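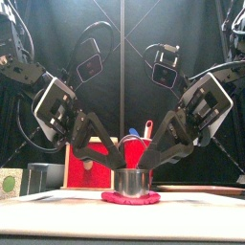
Pekby, 15 April 2018

Ticket subject: Pink ring on white table under Ornora coaster
Products: Ornora crocheted coaster (round, pink-red), Likis steel cup (short)
Bought from: Masson, web order
Status: Closed

Customer message

I bought the coaster and the cup from you last month. The cup lives on the coaster and the coaster lives on a white table. This morning I moved the coaster to wipe underneath and found a faint pink ring on the tabletop, the same width as the outer row of stitches. It does not come off with a damp cloth. I tried dish soap and that did not move it either.

The photo shows the cup and coaster on the table. The ring does not show with the coaster on top of it.

I would like to know two things. First, is it the dye from the coaster, or is it something from the cup? Second, what can I put on a white surface to get it off without leaving a dull patch? The table is older than the coaster and I do not have a product name for it. It has a smooth coated top.

I have not washed the coaster. I use the cup for cold water and sometimes for tea.

Reply from Masson support

Thank you for the message and the photo. Steel does not give off a pink color, so the cup is very unlikely to be the source. The deeper Ornora shades are dyed cotton and can release some color when they are wet and left in one place. The label on the back of the packet says to rinse before first use, but it is small print and easy to miss.

Please do this test before anything else:

Wet a corner of a plain white paper towel with cold water. Fold it, press it against the back of the coaster, and leave it for two minutes with the cup on top. Repeat with a clean piece and warm water. Then wipe the bottom of the cup with a third piece. Let us know what is on each one.

Do not use bleach on the table yet. Do not use a scouring pad or a melamine sponge on a coated top until we know more about it.

Customer message

Test done.

Cold water, back of coaster: very slight pink, only where the outer row was.
Warm water, back of coaster: clearly pink.
Bottom of cup: nothing.

So it is the coaster. I also looked at the tea towel I keep in the same drawer as the spare coaster from the set and there is no color on it. The spare has never been wet.

I think the warm water result explains it. When I fill the cup with tea I tend to spill a little, and it runs down into the crochet. I don't always pick it up and dry it.

Reply from Masson support

That matches what we would expect. Two parts to this, the coaster and the table.

Coaster: soak it in a bowl of cold water with a tablespoon of white vinegar for 40 minutes. Pour the water off and rinse under the cold tap. Repeat until the rinse water is clear. Roll it in an old towel, press, and dry it flat — hanging will pull it out of round. Do the spare as well, in its own bowl.

Table: put a few drops of rubbing alcohol on a white cotton pad and try it on the underside or an edge first. Wait until it dries and check the shine. If there is no change, lay the pad on the ring for one minute and lift it off. Do not rub in circles. Use a fresh pad each time. Wipe with plain water afterward.

Customer message

Coaster took four soaks. The first bowl was the color of weak fruit juice, the last was clear. The spare took three. Both dried overnight. One came out slightly wavy at the edge, and I put it under a cookbook, which fixed most of it.

Tested the alcohol on the edge of the table, no change to the shine. On the ring, the first pad picked up pink right away. After five pads I can only find the mark if I get down level with the tabletop and look against the window. That is good enough for me.

Repeated the paper towel test with warm water on the washed coaster. No color on the paper.

One remaining question: can it go in the machine from now on?

Reply from Masson support

Yes, cold cycle, in a mesh bag, with darks or reds only. No dryer. The yarn is 100 percent cotton and the coaster will shrink and cup in the heat.

We would still lift it and let it dry if tea gets into it. Drying it on a rack is better than leaving it flat on the table.

We have passed the note about the rinse instruction to the people who do the packaging. The product page for the darker shades will have it near the top from May.

Customer message

Fine, thanks. Cup is back on the coaster. You can close this.

Internal note

Dye transfer, outer row, coated white top. Removed with alcohol, no damage reported. No refund requested. Filed under Ornora / color care. Likis cup not at fault, remove from product field if this gets counted for May.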